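**Stalen Bridge Replacement: Local Liaison Group**
Minutes of the meeting held in January 2022

Present: parish members, county highways, Gernell (main contractor), Fankhauser (bridge designer), residents of Brunura Lane, minute-taker.
Apologies: the bus company, again.

**1. Minutes of the last meeting**

Agreed, with one correction. The minutes said Gernell "would" reopen the footpath by the old toll house. Gernell asked for this to read "hoped to". Residents pointed out that several people had written down "would" at the time. The correction was accepted and the objection is noted.

**2. Programme**

Gernell gave its update. The main deck is still due to be finished in August. The bar chart handed out was the same as the one from the last meeting apart from the cover sheet, and the piling on the east bank, which it shows as complete, is not complete. Gernell said the remaining work was minor. Asked how many piles were left, it said five.

The parish asked how the end date could stay where it was if the piling had slipped. Gernell replied that time would be recovered by working on both abutments together. Fankhauser said this was possible in principle but that it had not yet been sent a revised sequence to check. The parish said it would believe in August when it saw the sequence.

*Action: Gernell to issue a revised programme, with changes marked, before the next meeting.*

**3. Cost**

County highways reported that the contract remains within budget. A parish member asked whether that was the original budget or the one agreed after the ground investigation. It was the second. There was some discussion of whether "within budget" is a useful phrase when the budget has moved, and highways agreed to show both figures side by side in future.

Gernell has put in a claim for the diverted water main. Highways would not give the amount while it is being assessed. Residents asked why a main that appears on the drawings was described in the claim as unforeseen. Gernell said the main was foreseen but its depth was not.

**4. Traffic and the diversion**

The count on Brunura Lane recorded 1269 vehicles in a day, against 371 in the count taken before the closure. Highways said the later figure was below the level at which it would normally consider extra measures. Residents asked who had set that level and whether it was meant for a lane with no pavement. Highways did not know and will find out.

The signed lorry route is being ignored. Gernell stated that its own drivers have been briefed and that the lorries seen on the lane belong to others. Two residents have kept a note of times and company markings and say otherwise. They were asked to send it in. They said they had sent it in before.

*Action: highways to confirm receipt of the residents' log and reply in writing. Gernell to say what happens to a driver found on the lane.*

**5. Noise and working hours**

Gernell wants to start an hour earlier for the concrete pours. It offered letters to every property within 200 metres of the compound. The parish noted that sound carries along the river and that the houses which complained most last time were outside that distance. No agreement was reached. Highways will not approve the change until the letter area has been looked at again.

Fankhauser was asked if vibration readings at the old mill cottages were acceptable. It said they were under the limit. The readings themselves were not brought to the meeting, so the group could not form a view.

*Action: Fankhauser to circulate the readings, including the dates on which the monitor was switched off.*

**6. River and trees**

The silt curtain is back in place. Replacement planting has been moved to after completion. The parish recorded its concern that planting left until after completion tends not to get done, and asked that money be held back until it is. Highways will ask whether the contract allows it.

**7. Next meeting**

Same hall. Gernell offered to host at the site office. The group preferred the hall, as the site office seats fewer people than have questions.

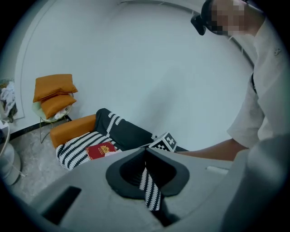

**8. Site visit.** Gernell's offer of a tour of the east abutment was accepted, on the understanding that the group sees the piling as well as the viewing platform. Boots, helmets and high-visibility jackets will be lent at the gate. Gernell asked for long sleeves past the compound fence, so a loose white shirt with short sleeves and a small stitched logo, like the one in the picture, would need a jacket over it with the arms covered. A resident asked if the same rule applied to the delivery drivers seen at the gate last summer. Gernell said it did, and will check that it is being kept.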